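The kit at Seltatmont: what I fire in, throw on and swear at

Home / Studio / Equipment

People keep asking me at the Saturday market what kiln I've got, and I keep writing the name on the back of paper bags, so I've finally made a page. I'm Serpil Kahraman, I make plates and bowls (and the odd teapot when I'm feeling brave) under the name Seltatmont, and this is all the gear I use to do it. I sell a few of these things too, mainly the tools and the glaze, and I've marked those. The big stuff you'll have to buy from a proper dealer.

I'm not sponsored by anyone. I paid for the lot, some of it twice.

The kiln: Ateş 58

Price when I bought mine: $2,531, plus the sparky
Capacity: 58 litres
Loads from: the top
Fires to: cone 6 happily, cone 8 if you nag it

Right, the kiln. Ateş means fire in Turkish, so I was always going to have a soft spot for it, and my mum thought it was hilarious that I'd bought an oven called Fire. It's a top loader with a front control panel and it sits on a little steel stand with castors that I have never once used as castors, because once it was in the corner of the shed it was staying there.

Fifty-eight litres doesn't sound like much and if you're making floor vases it isn't. For dinner plates it's a lovely size. I stack them on half shelves with short props and I can get a full set for a family through in one go if I leave out the serving platter. The platter gets its own firing, or goes in with a bunch of mugs that a customer has been waiting on very patiently.

What I like: the lid is light enough to lift with one hand, the elements are easy to get at, and the controller remembers programs even after the power goes out, which happens a lot out our way in storm season. I'm up to 221 firings on it now. I keep a notebook on a string next to the door and write each one down, with the cone, the weather and what went wrong.

What I don't like: the lid latch. It's a silly little thing and it went wobbly in the first winter. I replaced it with a gate latch from the hardware store. Also the bottom fires cooler than the top, so my darker glazes go up high and the white goes down low, where it comes out a bit buttery. I used to fight that. Now I've decided buttery white is my colour and people seem to like it!

If you're wiring one in, get your electrician to look at the shed before you order. Mine took one look at our board, laughed, and came back a fortnight later with a friend.

The wheel: Drumivero

Price: I got it second-hand for $500 and half a dozen bowls
Type: electric, belt drive, reversible
Seat: not included, and you'll want a decent one

The Drumivero is the third wheel I've owned and the only one I'd buy again. The first was a kick wheel (romantic, terrible for my hip) and the second was a tabletop thing that slowed right down if you so much as leaned on the clay. The Drumivero doesn't care. I can centre a big lump for a platter on it and the motor just hums along.

It came from a retired potter who was moving into a unit and couldn't take it, and she threw in a shoebox of ribs and loop tools that I still use every day. The belt squeaked for the first month. A dab of talc fixed it. The splash pan is in two halves and the join leaks if you don't seat it properly, so keep an old towel underneath. Slow speed control is beautiful, really smooth right down at the bottom end, and that's what you want for trimming foot rings on plates.

One tip: raise the whole wheel on bricks and throw standing up. I did it two years ago after a rotten summer with my back and I wish I'd done it from day one. You'll need to move the pedal up as well, on a crate or something solid, and it feels very strange for a week.

Clay: Eswood white stoneware

I've tried a lot of clays and I always come back to Eswood. It's smooth, it's forgiving, and it doesn't have big bits of grog that tear up your hands. It shrinks more than the bag says, so make a test ruler before you commit to a dinner set. I learned that with a set of plates that were meant to be mains and ended up as very handsome entrees.

It arrives fairly soft in the warmer months. I leave a bag open on a plaster slab overnight if I'm throwing anything wide. In winter it's the other way round, and I drop the whole bag, still sealed, on the concrete a few times on each side to wake it up. Very satisfying if you've had a bad morning.

Keep it clean, please. White stoneware shows everything. A fleck of iron from a rusty tool, a bit of red clay off somebody's apron, a crumb of dried slip from the last job, it'll all come up in the firing as a spot right in the middle of the plate where the peas should go. I wipe the bench before I start, I wipe it when I change jobs, and I keep my terracotta stuff in a different room altogether.
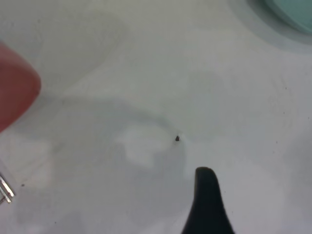
Same goes for the glaze bucket. Sieve it every time, even if you only used it yesterday. I use a medium mesh for everything and a fine one for the white, and I rinse both of them outside over a bucket so the gunk doesn't go down the sink. Our plumber has met me enough times.

Glaze: Seltatmont Buttermilk (I sell this one)

Sold dry, in 500 g bags
Fires: cone 6, oxidation
Food safe: yes, on a properly fired stoneware body, and I've had it tested
Finish: satin, soft to the touch, a little warmer where it's thick

So many people asked what was on my plates that I started mixing the glaze up in bags. You add water, leave it overnight, sieve it twice, and you're away. I like it as thick as pouring cream. Dip for a slow count of three on a bisqued plate and no longer, or it'll pool in the well and crawl at the rim. It brushes on well too, three coats, but let each one go matte before the next.

It does not like being put on over wax drips. It also doesn't like being in a draught on the way down, so leave the bung in the kiln until it's properly cool. I know you want to look. I want to look too. Go for a walk.

It's lovely over a dark slip, where it breaks on the edges, and it's a bit dull over nothing at all on a flat tile, so give it some texture to play with. A bag will do a small run of plates if you're careful and don't leave half of it on the floor like I did with my first batch.

Display stands and racks

This is the bit the shop owners ask about. If you sell flatware you need some way of standing it up, because a stack of plates on a table just looks like washing up. I've been through timber stands, acrylic ones, a sort of clip that hangs on the wall (no thank you, I lost a platter to that), and wire.

Wire wins for me. It packs small, it weighs nothing, it doesn't hide the plate, and if one gets bent in the car you can bend it back. Check the width between the front legs before you buy a boxful. Mine suit a side plate or a small dinner plate and get tippy with anything wider, so the platters lie flat on a folded linen cloth at the front of the stall.

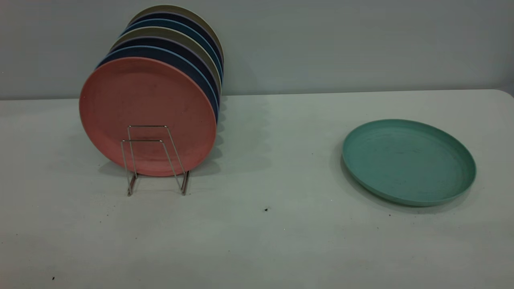
And put the heavy one at the back if you're standing several together. I do mine in size order at home the night before, so that setting up at six in the morning is just a matter of unpacking and finding the coffee van.

Little felt dots under the feet are worth doing if your tables are painted. They come on a sheet and they fall off constantly, so buy two sheets.

Small tools (I sell the ribs and the foot gauge)

Ribs. I cut mine out of offcuts of blackwood and sand them until I'm sick of it. There's a kidney, a straight one, and one with a curve for the inside of a plate. Rub a bit of oil in now and then. They'll wear to the shape of your hand, and then you won't be able to throw with anyone else's.

Foot gauge. A bit of bent brass with marks on it so all your foot rings come out the same. If you want plates that stack nicely, you want one of these. I made the first one for myself after a café sent back a batch that rocked.

Bats. Plywood, sealed. Buy more than you think, because every plate sits on its own bat until it's firm and there goes your whole shelf.

Sponges. The cheap ones from the supermarket, cut into quarters. Save your money.

Wire cutter. Fishing trace and two buttons. I'm not going to sell you that, make one.

Postage and pick-up

Glaze and tools go out on Mondays in a padded satchel. I post anywhere in Australia and I've sent ribs to New Zealand with no dramas, but I won't post glaze powder overseas, the paperwork did my head in. Pick-up from the studio is free, just message me first so I can tie the dog up. In December I stop taking orders for plates early in the month. Tools and glaze keep going until I run out of satchels.

If you've got an Ateş with a cool bottom shelf and you've found a cure, please email me. I've tried a slower ramp, I've tried leaving more room underneath, and I've had one suggestion involving a brick that I haven't been game to try yet.

Buttermilk glaze, 500 g: in stock
Blackwood ribs, set: in stock
Brass foot gauge: back soon, waiting on brass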